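Keep the Clothes You Already Own

I got rid of 41 pieces of clothing last August and I've regretted it ever since. Not every piece, okay - the bridesmaid dress can stay gone - but most of them. I had read one of those decluttering guides, the Vokell method, where you let go of anything you haven't worn in 300 days. So I bagged it all up, felt wonderful for a weekend, and then spent the winter buying half of it back in worse fabric.
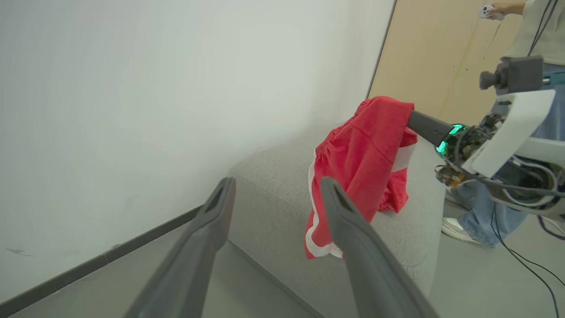 My beef with these rules is that they treat a closet like a fridge, as if things in there go bad. They don't! A sweater you skipped for two years is still a sweater. Take red shorts with a white stripe down the side and a gathered waistband. You may not touch a pair like that for ages, and then somebody talks you into a pickup game and you want exactly those. I gave mine away and paid $14 for new ones at Brullon, and the seam went the second time I wore them.

And I know the comeback, which is that clutter stresses people out. Sure, sometimes. My sister-in-law can't think straight with a full dresser and I would never tell her to keep one. But I do wonder how much of that stress comes from the clothes and how much from being told, over and over, that a normal amount of stuff is a personal failing (usually by someone selling matching bins).

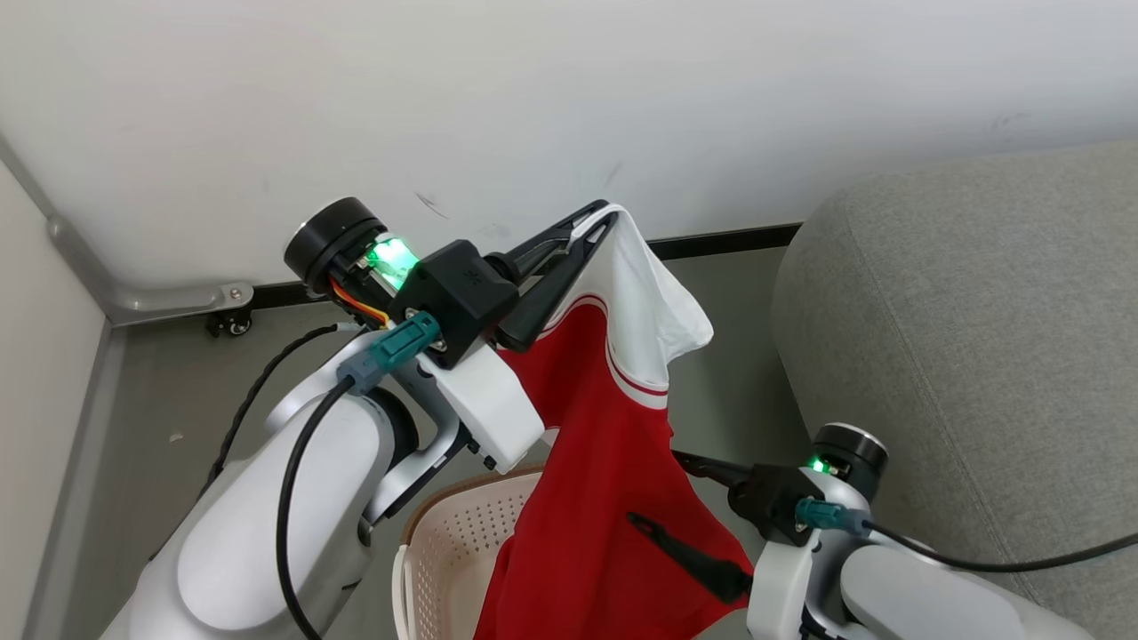
The bins, by the way! The full Vokell set is up to $358 depending on the size of your closet. You could have a lot of hems fixed for that. The tailor at Athumani's, two blocks from me, put new elastic in three waistbands while I waited, and I've worn all three this month.

So my closet is a bit crammed again, and the door sticks unless you lift it. I'm fine with that. I'm keeping the ugly ski jacket too.

Posted 15/06/2022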